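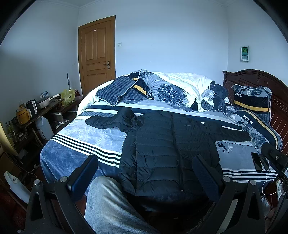 2020-05-14
Notebook, coat storage, continued

Puffer day. I have been putting this one off because the wool coats were easy and I like easy. The black puffer with the hood is the bulkiest thing on the list and also the one that everyone asks me about, as if I had some secret. I do not have a secret. I have a bed, a flat jacket and a growing collection of failed methods.

Where we left things in March: the roll method (start at the hem, roll toward the hood, stuff the roll into the hood) makes a nice sausage for as long as you are holding it. Put it on a shelf and it relaxes like a cat. The Skandbridge bin took one jacket done that way and then wouldn't close over a scarf.

Surface: the double bed, blue and white bedspread. I tried the work table first and it's too narrow, one sleeve always hangs over and drags the rest with it. The bed is wide enough for the whole thing with the sleeves out. Downside is the fleece, which grabs the jacket when you want it to slide and lets go when you want it to stay. Also you have to be strict about the pillows. The HOMES ones stay up by the headboard and the comforter stays up there with them, otherwise I end up folding the jacket around a cushion (has happened, will not be discussed). Phone on the bed for the timer, cable over the side. Keep sleeves clear of the cable.

Layout that I'm settling on:
Face up, zipper in the middle, zipper closed all the way. Hood opened out flat, away from the body. Sleeves straight out to the sides before anything else happens. Pat down from the hood to the hem with flat hands, slowly. The air has to leave through the stitching and it is in no hurry.

Fold A. Sleeves crossed over the chest, sides in to the zipper, hem up in two folds, hood over the top as a cap. Looks great. Comes apart when you lift it by anything except the exact center. Weighed the bundle on the kitchen scale out of curiosity, 452 g, which tells me nothing about how it folds but it's in the book now.

Fold B. Same, but the jacket turned over first so the zipper is inside. The bundle is smoother on the outside and stacks better. The zipper pull leaves a dent in the baffle it's pressed against. The dent went away after I shook it, so probably fine for a few weeks, less sure about a whole summer.

Fold C. One half over the other along the zipper like a book, both sleeves laid down the length of it, then thirds from the hem. This is the Kocsis fold, off the card that came with the bins. The card shows it as four drawings. Between drawing 2 and drawing 3 the sleeves simply vanish, and I have read that card more often than my lease. Did it anyway with my own idea about the sleeves. Fastest of the lot, thickest result.

Winner for now is B, with the hood used as a pocket for the last fold. It holds. Left it on the bed for 11 minutes by the timer while I made coffee and it had puffed up some but the hood kept its grip.

The Pamo bags: no. I know they're cheap and I know they work on bedding. Squashing the fill flat until October seems like a rotten way to treat a jacket whose only job is being thick. Happy to be overruled by someone who has tried it on their own coat first.

Skimen boxes: they say 700 mm on the long side, and B fits across with room for gloves. The lid closes without sitting on it. I consider this the best result of the spring.

Things to remember:
- Empty the pockets BEFORE folding. Receipt in the left one, again.
- Check the cuffs and the collar for grime before it goes away. Brush first, damp cloth if needed, then leave it out overnight before boxing.
- Don't pat with a fist. It just moves the air next door.
- Write the label before the lid goes on. I now own more than 2 boxes marked "coats?" and the question mark is doing a lot of work.

Still open: whether B holds for the long one with the belt, and where the belt goes. Whether to fold on a cotton sheet laid over the fleece, which would slide better (I think, not tried). And somebody please redraw the Kocsis card with sleeves in it before we print it for the shelf.

Next entry: ski pants - suspenders and all.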